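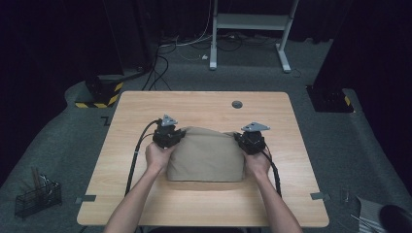

Search the notebook Enter keywords Go

20th May

Smolder trials, baled mixed waste, continued from the last entry.

Bay 2 in use all day. Bales came over from the Pranton transfer yard on the morning truck, already wrapped. I asked for 4 and got 4, which makes a change. Two are mostly cardboard and film. The other two are what Pranton calls "bulky fines", meaning chopped furniture foam, carpet, textile and whatever fell in with it. Weighed all of them on the floor scale before unwrapping and wrote the weights on the bay sheet.

The question is still the one Usden asked us in the winter: how long can a buried hot spot sit in a bale before anything shows at the surface, and does stacking change that. Their site permit is for 3,000 tons under cover and they want to know whether the gap between rows is wide enough to get a loader in if one row goes. I can't answer the second part from single bales. I can give them something on the first.

Set up as before. Cartridge heater in a drilled hole to the middle of the bale, thermocouples at the center, halfway out, and just under each face. Gas line to the analyzer for CO. Hood fan on low. Heater on until the center couple held above the set point, then off, and we watch.

Cardboard bale A: center dropped as soon as the heater went off. No self-sustained smolder. Slight brown smell, CO barely off the baseline. Cut it open after lunch and the char was a ring the size of a fist around the hole, crumbly, no spread along the layers.

Cardboard bale B: same, slightly bigger ring. I think the film melts and seals the channels. Would like to try one with the film picked out, but that is a long dull job and I am not sure it tells Usden anything about their real bales.

Foam and textile bale C: different animal. Center dipped after heater off, then came back up by itself and kept climbing. CO started to rise 20 minutes before the halfway couples moved at all. Surface couples flat the whole time. If you had a thermal camera on that bale you would have seen nothing. Smoke at the wrapped seam on the east face well after the CO alarm. Pulled the bale out to the wet pad and broke it up with the long rake and hose. Took far more water than I had allowed for. The middle kept steaming after each pass and had to be pulled apart by hand fork to finish it.

Bale D not run. Left in the steel bin with the lid on. Run it next session with the heater off-center, nearer the bottom, as that is where Usden say they find the hot batteries.

Water: the sump reached the 2,000 liter mark from one bale. This needs to go in the report near the front. Everyone plans for water going on and forgets where it goes after. The Usden yard drains to the ditch on the north side unless someone shuts the valve, and the valve is inside the area you would be clearing people out of. Sampled the sump before pumping it to the holding tank. Bottles in the fridge, second shelf, blue caps. Need pH, solids, ammonia and metals.

Things to fix:
- Halfway couple on the west side reads low. Swapped the plug, still low. Probably the cable.
- Analyzer filter was black after bale C. Changed it. One spare left, order more.
- The Skikton logger dropped its clock when the power blipped. Times for bale B are off until corrected against the wall clock. I noted the offset on the sheet.
- Long rake has a split handle. Taped for now, do not lean on it.

Draft note for Usden: CO sampling at the ridge of the shed is likely to beat surface temperature for the foam bales. Too early to say by how much with a stack and a real roof. Need at least one two-high run. Ask the Du site if we can borrow their open lean-to, as Bay 2 is too low for two-high with the hood in place.

Pads and sump screens rinsed. Hood fan left on overnight.

Comments (3)

Bay 2 booking is free all next week if you want to run D early. The wet pad is taken for the first two days.

Was bale C wrapped on all six sides or just banded? We had one go much faster with the ends open.

Reply: Wrapped all round, one tear on the east face near the seam. It's marked on the sketch on the back of the bay sheet.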